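Why Shared Houses Don't Fix Things
Final report, Housing and Everyday Life seminar

1. Background

The idea for this project came from a shower rail. It had been lying in the bathtub of our rented house since March, and all five tenants had learned to step over it. Each of us had the skills to put it back. None of us had done so, and we had developed strong opinions about the others.

The question, then, is a modest one: when something breaks in a shared student rental, what decides whether it gets fixed?

2. Method

I put a paper survey through the doors of 400 rentals in the Skidstead neighborhood. Of the ones that came back, a few were blank and one was a pizza order. I also did 17 interviews, most of them in kitchens, and read the message threads of one household that was brave enough to share them. Those came to 1,941 messages, a great many of which concern a drain.

3. Findings

Small repairs wait longest. A dead boiler gets a phone call by breakfast. A loose cabinet door can last a whole lease, and several tenants described theirs with something close to affection. Two people in separate houses used the phrase "you just have to lift it a bit."

Things on walls are a category of their own. Leases in Skidstead tend to forbid nails, so pictures, mirrors and notice boards lean against things until they get kicked. Once a frame's corner opens up, it goes behind the couch and stays there.

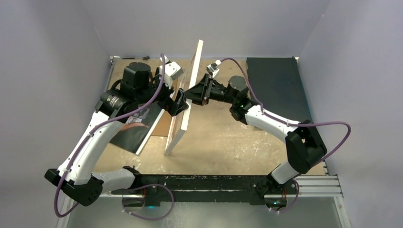
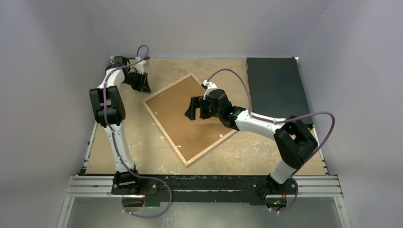 Figures 1 and 2. Wooden board held upright; wooden picture frame lying on the work surface.

Cost matters less than I expected. A tube of glue is cheap, and most houses already had one, dried solid. What stopped people was the worry that fixing one thing would make them the person who fixes things – a job with no pay and no end date. The one household with a written rota had the fewest broken items and, by some distance, the most arguments.

Landlords came up less often than the weather. Tenants of Yüksel Lettings mentioned an online form, which several had filled in and one had heard back from.

4. Limits of the study

People who answer surveys about repairs are probably people who do repairs. I also live in Skidstead, and two of the interviews took place in my own kitchen, where the mood was not neutral.

5. Next steps

A follow-up could lend 20 houses a basic toolbox for one semester and see which tools come back. I would also ask about light bulbs, which I left out and which everybody wanted to discuss.

The shower rail is still in the tub.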